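Glossy white round table, worth it?

plellitz_fan
Looking at a Stomance round table for our office, white gloss top, $336. Anyone own one?

Kokville14
Had one since July. Glare is awful near a window and scuffs never buff out. I'd pass.

deskmule
Never? Mine wiped clean with dish soap. Sounds like you dragged something over it.

Kokville14
Soap takes off smudges, sure. A scuff is a scuff. Look at the left side of the top.
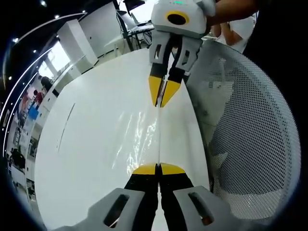 White round table, mesh chair at right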